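Subject: Re: [shop-build] Finger pads splitting, and marker tracking at arm's length

Replying to the question from last month about the hand-held grippers, and adding where I am with mine. The earlier message is quoted first for people who joined in November.

> I have printed two sets of the curved fingers from the Skallen files and both
> sets split along the same line, low down where the pad meets the foot. The
> mesh part is fine. I am using the softer filament and the default wall
> count. Is anybody else seeing this?
>
> Second question. My tracking is good near the bench and bad everywhere
> else. The pose jumps when the marker is tilted. I have calibrated the
> camera three times and get nearly the same numbers each time, so I don't
> think it is the calibration. I would like to hear what other people use
> for a marker and how big it is.
>
> I am building at home and don't have a second gripper to compare against.

On the splitting. Yes, I had it too. I went through the same two sets and then a third. The split follows a layer line because the files come oriented with the foot flat on the bed. When you squeeze, the load at the foot pulls straight across the layers. I turned the finger on its side so the layers run the length of the curve. It needs support under the outer face and the support leaves a rough patch, but the rough patch is on the back where nothing touches it.

I also changed the foot. The Skallen drawing has a sharp inside corner there. I put a 2 mm fillet on it and moved the screw hole outward to make room. The existing bracket still fits if you slot the hole with a round file. I have not had a split since. One pair has been through 263 squeezes on the bench with a kitchen scale under it, and after that I stopped counting because my hand was tired.

If you use the softer filament, dry it first. Mine was stringy inside the mesh and I spent an evening picking threads out with tweezers. After drying it overnight the mesh came out clean apart from a few hairs at the tip. I tried a heat gun on the hairs and ruined one pad. Use small scissors.

Print time for one finger on its side is 90 minutes on my machine, longer with the support set dense. I would leave the support at the normal setting.

On the tracking. I think you are right that it isn't the calibration. I had the same jump and it came from two things together. The marker was too small for the distance, and I had printed it on glossy paper. With a window behind me the white parts washed out whenever the card tilted. I reprinted on plain matte card with a wider white margin and most of the jumping stopped. The margin matters more than I expected. The detector wants to find the edge of the black square, and if the card is trimmed right up to the black it has only the background to work against.

We have been doing the walking-around tests in the Trokthorpe shop, which has more floor than I have at home. Two people, a gripper each, and a printed card that gets held up in front of the camera at different angles and distances. The big window at the end of the room is hard on the exposure, so it is a fair test of whether a setting will hold up. I now lock the exposure before starting. With auto exposure on, the picture darkens every time the gripper swings toward the glass, and the fingers go almost solid black against their own housing.

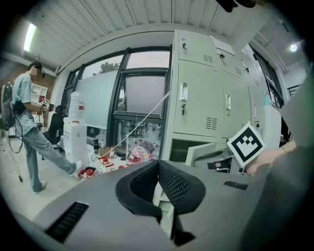
Baluyot wrote back off list that locking the exposure is fine as long as the gain is locked as well, and that on the cheaper boards the gain setting is ignored unless it is sent after the stream has started. I checked and that is how mine behaves. If you set it before the stream opens, it reads back the value you sent and then does what it likes. Send it again a second after the first frame arrives. The same message said to try a shorter exposure than looks right on screen, since blur hurts corner detection more than noise does. I cut mine to half of what it was and the pose did get steadier when walking. It made no difference when standing still.

The small marker on the gripper body is a separate matter. It is there so one camera can find the other gripper. At the size we are printing it, I can only rely on it when the two grippers are fairly close together. I don't have a good answer for that. A bigger marker sticks out past the body and catches on things. I may try two smaller faces at an angle to each other so that at least one of them is always close to square on.

Cable routing, because it came up in the earlier thread. We tried three ways:

Cable down the sleeve and out at the collar. Works, but it takes too long to put on and take off, and it tugs on the wrist.

Cable coiled from the gripper to a belt pouch. Comfortable. The coil swings and it knocked the connector loose twice.

Cable to a backpack, with the computer and battery inside. This is what I would recommend. Leave enough slack to reach down to the floor without pulling, and put a strain relief clip on the shoulder strap. Check for loops hanging behind you before you start walking. You won't notice one until it is under your shoe or hooked on a chair.

The battery lasts 53 minutes with the camera streaming and the disk writing. I had planned on more. Most of the draw is the computer, so a larger camera battery won't help. I am looking at dropping the preview window, which nobody is watching once the pack is on your back.

Housing. I left vent slots in the printed body because the board gets warm in a closed shell. If you are copying my files, don't close them up to make it look neater. The first shell had no slots and the camera dropped out in the middle of longer runs. I blamed the cable for a week before I put a thermometer in there.

The hinge pin from the Gornitz kit is slightly undersized for the printed bore. You get play at the fingertip that looks like a tracking error in the opening width. Either ream the bore for the next size of pin or wrap the pin with one turn of thin tape. I have done both and can't measure a difference.

Still open on my side:

- opening width reads wrong when only one of the two finger markers is in view
- the clock in the backpack computer drifts against the headset clock, so the two recordings slide apart over a long session
- a proper grip shape for left-handed people

On the clock problem, for now I tap the gripper against a tabletop at the start and the end of each run and line up the taps afterward. It is crude and it adds a few minutes of work per recording. If somebody has a working time sync that doesn't need a network in the building, please post the settings.

I will put the modified finger and the foot with the fillet in the shared folder tonight, both as the source file and as a mesh. The bracket is unchanged so I am not reposting it. If you print the fingers on their side and still get a split, send a picture of the break from the side and tell me which filament it was.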